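The Night Shift at Clamell

Jirayu Rungrueang had packed bags for other people for most of his working life, and he did not see why he should be shy about saying that he was good at it. He had packed for walkers and for wedding guests and once, over a very long afternoon, for a brass band. So when Mrs Begović asked him to stay on past 6 one Monday and tell her whether the arms in the back workshop were any use yet, he put the kettle on first and took his good chair through with him, because he meant to give them a fair hearing.

"Be kind," she said, with her coat already on. "But be truthful. Feria wants to know if it can have two of them by December, and I have to tell them something."
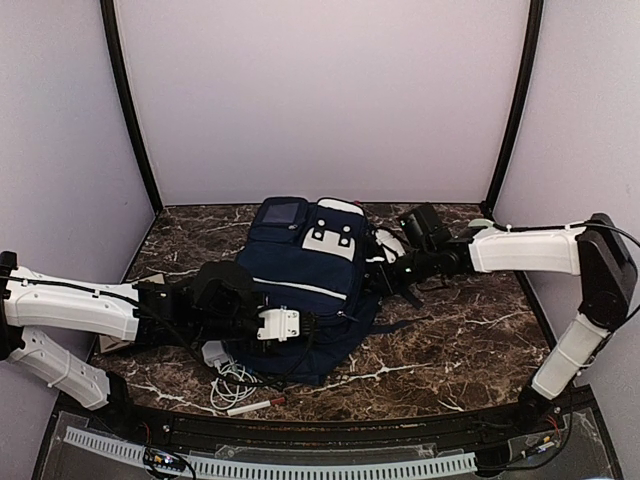

The trouble with packing, as Jirayu had tried to explain to a great many trainees, was that it was mostly a matter of manners. You had to ask the bag what it would take. A shirt would go where you put it, but a bag sagged and sulked and rolled over, and you coaxed it along with one hand while the other did the work. He thought of this as he watched the two white arms settle themselves, one on either side of the navy backpack, like a pair of aunts at a christening. The charging cables were lying in front of it in a dreadful tangle, with the pen beside them, and he had to sit on his hands to keep from tidying them up himself.

"Take your time, my dears," he told them, and they did.

It took them 115 seconds to find the zip. He knew because he had counted under his breath, the way his mother used to count between lightning and thunder. Then the left arm held and the right arm pulled, and the zip came along a little way and stuck, and the right arm stopped. Jirayu knew that sort of stop. It was the very one he had made himself at Maditz, in his first week, with the foreman looking on and somebody's good suitcase in his lap.

"Back a bit," he said softly. "Then forward."

He knew perfectly well that they could not hear him. All the same, the arm went back a bit, and then forward, and the pocket opened, and he found that he had got up out of the good chair without noticing.

The cables took a good deal longer. They were dropped 5 times — he forgave every one — and when they went in at last they went in as a lump, plug and all, which no trainee of his would have got away with. He drank his tea, and wrote his note to Mrs Begović on the back of a delivery slip.

"Not by December," he wrote. "They would do for socks. I should like to come in again tomorrow, if you can spare me, and show them about cables."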